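Otitz Community Archive – progress report to the Liritz Fund
2020-02-08

Hello again from the reading room! It's been a busy winter and I have plenty to tell you, so get yourself a coffee.

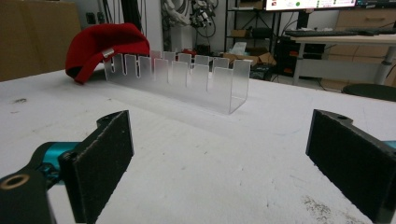
Domumcombe Library wrote back after my last update to ask why we were spending so long on the postcards when the town maps get far more requests, and whether the order of work could still be switched. Fair question, and I'd rather answer it in front of you than in a side email. The maps are big, most of them are folded, and they need flattening before anyone can scan them. The postcards were ready to go. So we started with the postcards, and the maps get their turn in March.

Now for the numbers. We have cataloged 694 postcards from the Soomro collection, which is nearly all of it. Each one has a title, a place, a date if there's a postmark I can read, and a note of anything written on the back. The backs have been the slow part (and the fun part, I admit). One writer complains about the hotel soup on card after card, all through a single summer, and I got very attached.

Another 300 cards are scanned on both sides and ready to go online. I had hoped for more by now, but the scanner was out for repair over the holidays and came back with a new lamp that made everything look green. We sorted the color out in the end – it took a whole week of test scans – and I redid the worst ones.

Money is mostly fine. The repair came out of our own budget, so you won't see it in your figures. Storage boxes cost more than I put in the application, and I'd like to move what's left of the travel line over to cover them. Could you let me know if that needs a form? I couldn't find one on your site.

We held two open afternoons. The first was quiet, with awful weather. The second was packed, and several people brought in cards of their own and stayed to help us work out which street was which. Three cards I had filed under Otitz turned out to be Domumcombe, so those are fixed.

Still to do: the last of the cataloging, the rest of the scanning, and the two albums where the cards are glued in. I haven't decided what to do about the glue. If any of your other projects have dealt with this, please put me in touch with them.

I'll send the receipts separately once I've got them in order.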